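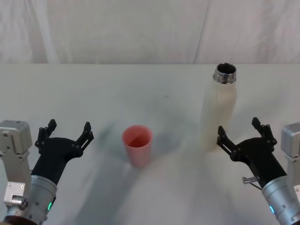 The Long Goodbye to the Picnic Set

By Kanini Shirima

6/30/18

Stondham, half past eight in the morning, and the good stuff is already gone. Plates first. Always plates. Then the thermos jugs, then anything with a lid that still fits.

I came for tumblers. Specifically the stacking ones Wernham sold by the set, 4 to a box, every summer of my childhood. Two boxes left on the trestle when I got there. One had a crack. Bought both.

Picnic plastic is having a moment, if you believe the dealers. Lindqvist, who has run the corner stall since the market moved off the high street, says she couldn't give it away ten years ago. Now she gets calls from set dressers. From cafes. From people clearing out a mother's kitchen who want to know if they're sitting on money. Mostly they are not.

"25 dollars for a full set, boxed," she says. "Loose, you're looking at pocket change. Scratched, take it home and use it."

Which is what most buyers do. That surprised me. I expected glass cabinets and got a man filling his trunk for a family reunion, 101 guests, no paper plates allowed — his wife's rule.

The big name is Nultum. Small factory, closed one October, the records lost or thrown out depending on who you ask. They made hampers with everything strapped in — forks, salt shaker, a tray nobody ever found a use for. A hamper with all its parts went for around 900 last year. The buyer drove through the night to collect it.

Fakes? A few. Lindqvist turns everything over and checks the base. Real Nultum has a raised ring you can feel with a thumbnail. Copies are smooth. She also sniffs them, wich looks odd but she swears by it.

Care is simple. Warm water, soft cloth, keep it out of the dishwasher. Stains from beets are forever. Don't leave a stack in a hot car, they stick, and you will never get them appart without swearing.

By eleven the rain had started and the tarps went up. Lindqvist was eating a sandwich off her own stock, a yellow plate, badly scratched. I asked what she wanted for it.

Not for sale. Had it since she was six.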